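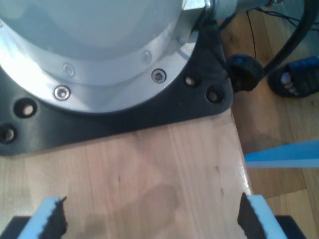 the tabletop, pale with fine straight grain

Forum > Workshop > Tables and tops
Last updated 27/01/2024

Kirness: Would you oil this top or leave it bare? It has a few little dark specks and I kind of love them!

Alevel: Oil. Two coats, sand with 188 between.

Womum: 188 isn't a grit lol. And no oil, it'll go yellow on you.

Alevel: ok 180. Mine's been oiled since September and it's fine.

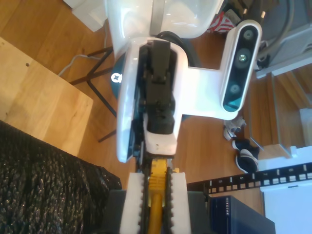
yellow cable, honey-colored floor

Kirness: Would oil get it closer to that?

Womum: Closer, sure, but I like it pale.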